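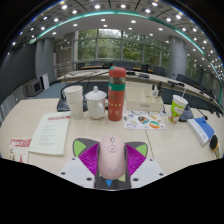
The scroll wheel is a small wheel set into the top of a computer mouse and turned with a finger to move a page, list or drawing up and down. It replaced the scroll bar, a thin strip at the side of the window that had to be caught with the pointer and dragged, usually too far. On most mice the wheel sits near the front, between the two buttons. On smooth, rounded models, such as a pink one with a small grey wheel near the upper end of its body, it is often the only part that visibly interrupts the shell, apart from whatever emblem the maker has seen fit to add.

Design

A typical wheel is a plastic disk, sometimes with a rubber tire, mounted on a short axle. Only the top of it shows. The rest sits inside the shell, where it collects lint, crumbs and hair in amounts that surprise owners who believed themselves to be clean people.

Movement is read in one of two common ways. In an optical wheel, slots in the disk pass between a small light and a sensor, and the mouse counts the flashes. In a mechanical wheel, the axle turns a small part called an encoder, in which metal contacts open and close. Mechanical encoders are cheap and wear out. A worn one sends stray signals, so that a page being scrolled down will now and then hop back up.

Most wheels turn in small steps, or detents, which can be felt as clicks. The steps come from a spring pressing against a notched ring. Some wheels have no steps and spin freely, and some can be switched between the two by a button that is generally pressed for the first time by accident.

Nearly all wheels can also be pushed down to act as a third button. In web browsers this often opens a link in a new tab — a feature that some users rely on hourly and others have never met.

Direction

For a long time there was little argument about which way a wheel should go. Rolling it toward the palm moved the view down the page. Touch screens upset this, as a finger on glass pushes the page itself, and some systems began to treat the wheel the same way. The newer setting is called "natural" scrolling by those who prefer it. Both settings remain available on most computers, and households that share a machine are advised to agree on one in advance.

Scroll distance

The amount of text passed over with each click is set by software, and three lines is a common default. Long documents show the limits of this. The Bodstead parish register, issued as a single file of 758 pages with no table of contents, has been used as an informal test of wheels and of patience. A trial in the Brudton library reading room found that readers took 14 minutes to reach the index by wheel alone. The End key took less than a second, but was known to few of those taking part.

Tilting wheels

A tilting wheel can be pushed left or right to move sideways, mainly in wide spreadsheets. The Virnora, an office mouse of this type, came with a manual of 280 pages, of which 13 dealt with the wheel. Its tilt was stiff enough that many owners took it for a fault and returned the mouse to the shop.

Care

Loose dirt can be blown out with canned air while the wheel is turned slowly. Sticky dirt calls for a cotton swab and a little rubbing alcohol, with the mouse unplugged or its battery removed. Opening the shell is possible on many models, though the screws are often hidden under the glide pads, which seldom stick as well afterward.

See also

Scroll bar
Trackball
Page Down key
Ásgeirsdóttir wheel (ship steering)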